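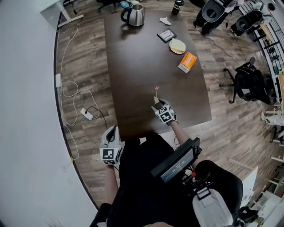 Tunelside House, shared kitchens and common rooms, spring walk-through. 01/04/2018. Main thing this time is portable appliances and where people plug them in, and kettles are top of that list again. The stainless one with the black handle on the brown table is the sort we want: lid on, stood flat on the table. Crumpled napkins near a kettle are not the end of the world but please bin them. Same goes for bread bags, tea towels, post.

Checked by Salamatu Haruna. Copy to Nostelen (managing agent) and one for the folder by the front door.

Marks used: OK / FIX / WATCH / N/A

KITCHENS

Kettle bodies, lids and handles. OK
No cracks. Scale is bad in the second floor one, descale before end of month.

Kettle leads and plugs. FIX
First floor lead has a nick in the outer sleeve near the plug. Taken out of use, tag on it. Do not tape it up and put it back, that happened last year.

Toasters, crumb trays emptied. FIX
Ground floor tray full. Emptied while I was there but it needs to be on the cleaning rota. It was on the rota in 2017 and dropped off somewhere.

Microwave door seals and vents. OK
Vent on the top floor one had a cereal box against it. Moved.

Extension cords in kitchens. FIX
Still one behind the fridge, first floor. Fridge goes straight to the wall outlet, no exceptions. Told residents in March, told them again today.

GFCI outlets, test and reset. WATCH
All trip. Top floor left of sink was slow to reset, took 2 goes. Shahbazi to look at it when they come for the hall lights.

Range hoods and filters. FIX
Greasy, all floors. Filters can go in the dishwasher, top rack is fine.

Fire blanket on wall, pull tabs clear. OK

Extinguishers, gauge in green, pin in. OK
Service tags in date. Ground floor bracket is loose, one screw gone.

COMMON ROOMS

Space heaters. FIX
Found one under the window in the TV room, no tip-over switch. Not ours. Unplugged it and left a note. If it isnt claimed it goes in the locked closet.

Curtains clear of baseboard heat. WATCH
Too long on the north side. Pinned up for now, want hemming.

Power strips. OK
One per outlet, none daisy chained, first time ever I think.

Table and chair legs. OK
Wobbly chair reported by 2 people, tightened. Tables solid.

Candles or burn marks. OK
None seen. Wax on the mantel is old.

HALLS AND STAIRS

Exit signs lit. FIX
Back stair sign dead. Lamp or battery, dont know which.

Smoke alarms, push test. OK
All sounded. Ground floor hall is chirping though, new battery ordered.

Stairs clear. FIX
Bike on the first landing. Again. Note on the bike with date to move it.

Door closers. WATCH
Kitchen door on second floor doesnt latch unless you pull it. Parkell fitted it so it may still be under the fitting warranty, check the invoice.

Electrical closet locked, nothing stored in it. FIX
Locked yes. Mop bucket inside no thank you.

COMMENTS

Budget line for small repairs is $500 for the quarter and $167 is left after the washer hose. Exit sign, kettle lead and bracket screw should all fit in that. The hood filters cost nothing, just time. Hall lights are on Shahbazi's own quote, $901, already approved, so keep that out of the small repairs line.

Residents asked if they can have a rice cooker on the ground floor counter. Fine by me if it gets looked at first and has its own outlet. Bring it down before you pluug it in.

Need a key for the roof hatch. Could not check up there, put N/A on the form, not OK.

Items marked FIX to be done or booked before next walk. Items marked WATCH get looked at again on the same visit. Leave tags on anything tagged until I have signed the back.

S. Haruna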